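# Planning a two-handed robot cell for kitchen handling work

Start with the task list, before any quotes come in. Write down each object the robot has to handle, where it starts and where it should end up. If an item is awkward to hold, give it its own line. Our list at Giditz had 108 entries, and we cut it to 93 by dropping anything a simple clamp could do.

Next, run the tasks in simulation. A rendered counter costs very little next to a real one, and it shows whether you need two multi-fingered hands or can get by with one hand and a plain gripper. Multi-fingered hands are usually the most expensive line after the arms, so settle this early.
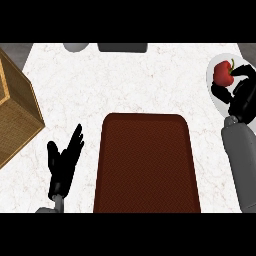 **Keisha Doucet**
*Equipment planner, Giditz*

In the simulated setup, the right hand has a red bell pepper gripped at the plate while the left hand is open and holding nothing. Go through your own tasks and mark every step where one hand is idle. If most steps look like that, price a one-arm version too.

## Build the budget in four parts

1. **Arms and hands.** Ask for separate prices. Some sellers bundle them, and then you can't compare.
2. **Controller and software.** Check whether the license is yearly or one-time, and whether the simulator is included.
3. **Counter, mounts and props.** Baskets, trays and plates are cheap. Mounts are not.
4. **Spares.** Plan on one spare finger set per hand. Fingers wear out first.

Leave 10 percent of the total unassigned. Ours went to cabling and a second emergency stop.

## Measure the reach

Mark out the counter at full size with tape on the floor. Put the farthest object where it will really sit, then check it against the arm's reach with the hand attached — the number on the data sheet often stops at the wrist. Allow for items along the back edge as well.

## Ask for quotes

Send the same task list to each supplier. We wrote to Priko and Rätsep, and asked both for:

- delivery time for the arms and the hands, listed separately
- price of a replacement finger
- training days included
- what the warranty says about dropped objects and spills

Unathi Le Roux in purchasing keeps the replies in one spreadsheet, one row per item. Blank cells get a follow-up email. Orders that have to arrive by April should go out before the end of the year.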